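Florness Small Spaces mailing list
Subject: Re: [small-spaces] Make-up bag or box with drawers?
Date: 13 November 2022

Hello all,

I read the question about the make-up bag with great interest, as I had the same bag problem until this summer. I leave the question here so that everybody can follow.

> I share a bathroom in Cendedton with two other people and there is one
> shelf for all of us, so my make-up lives in a bag on my desk. Every
> morning I turn the bag over, take what I need and push everything back.
> Something always leaks or breaks. Last week it was a powder, and now the
> whole bag is beige.
>
> I am thinking of one of those little stacked boxes with drawers. My
> questions: do you really put the things back in the drawers, or do they
> stay on the table anyway? And is it better to buy a clear one, so you can
> see what is inside? I do not own so much, but it is all small and it all
> rolls. I can give it a corner of the desk, not more.
>
> Please do not tell me to throw things away. I did that already.

First I answer the question about putting back, because I think it is the important one. In the first two weeks I did not put the things back. I opened the drawer, I took the lipstick, and the lipstick stayed on the desk until the evening. The change came when I stopped to sort by kind and started to sort by time of day. Before, I had lipsticks with lipsticks and brushes with brushes, as they do it in the shop. For a morning face I had to open every drawer. Now there is one drawer for the morning, and I open it, use what is there, and close it when I go. It holds five things: a powder, a mascara, a brow pencil, a lip color and a small brush. When I want a sixth thing, I must think about whether one of the five can move out.

The other things are for evenings, weddings, and the times when I have a cold and need more help with my face. They can be mixed. I look a little longer for them and I do not mind this.

About clear or not clear. I had a clear box before, from Ernby, and I gave it to my niece. You see everything, this is true, but you see also the dust of the powder and the fingerprints, and after a month it looked more untidy than the bag. Mine now is black with a smooth matte top and rounded corners, and the drawer is a bright pink. I did not choose it for the pink. But I must say that the pink helps. When the drawer is still open I notice it from the door, and a dark brow pencil is easy to find on such a color. The knob is round and black, and I can pull it also with cream on my fingers.
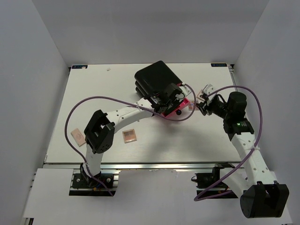
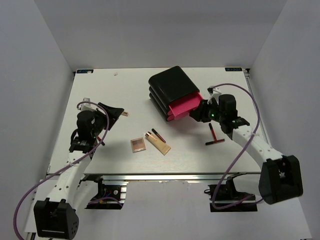 For a corner of the desk I would choose a high one and not a wide one. My desk is white and narrow, and I tried the box first with its front straight to me, close to the back. Then I had to lean over my cup each time. Turned a little, diagonally, it is much more comfortable for the right hand. Please try this before you decide where it must live. You need free table before the drawer, and people forget it when they measure. They measure the box when it is closed, they come home from Ernby very happy, and then the drawer meets the lamp.

What I do with the small things that roll:

Pencils and other thin sticks lie flat and all in one direction, with the points to the left. I do not stand them in a cup anymore. The caps fall off in the cup and the points become dry.

Powders and everything with a mirror go in the lowest level. If I pull too hard, they have not far to fall.

Brushes go in only when they are dry. I wash them in the evening and let them lie on a folded towel. I made the mistake once to close a wet brush in a drawer before a long weekend, and I do not wish to describe the smell.

Samples and single earrings are not allowed. They have a tin. If I let them into the drawers, they go to the back and stay there for years.

You asked us not to speak about throwing away, so I say it in another way. Take everything out of the bag and lay it on the table before you buy anything. A light table is good for this, as the small dark caps do not hide. Leave it there for one whole day and use only from the table. In the evening put what you used on one side. In my case it was much less than I believed, and I saw that I did not need the bigger box I had already put in my basket on the Choo site. I kept the rest also, I only keep it farther away.

For the beige bag – if it is cloth, brush it dry first, with an old toothbrush, and outside or over the bathtub. Then wash it inside out with a little dish soap in lukewarm water. If you start with the water, you make a paste of the powder and it goes deep in the seams. I know this from a bag which was once light blue.

One thing I have not solved and would like to ask the list. The inside of the drawers becomes dirty from the powder, of course. I tried paper, and it moves each time and makes a fold in the back, so that the drawer does not close well. Does anybody use a thin felt, or the rubber net that is sold for kitchen shelves? I am afraid that the net leaves marks on the color. If somebody has used it for longer than four months, I would be glad to hear.

I will be away in December for most of the month, but I read the list on my phone and can answer short questions. If you want the measurements of my desk corner, write me off the list, please, so that we do not fill the mailboxes of all.

With kind greetings from the other side of Cendedton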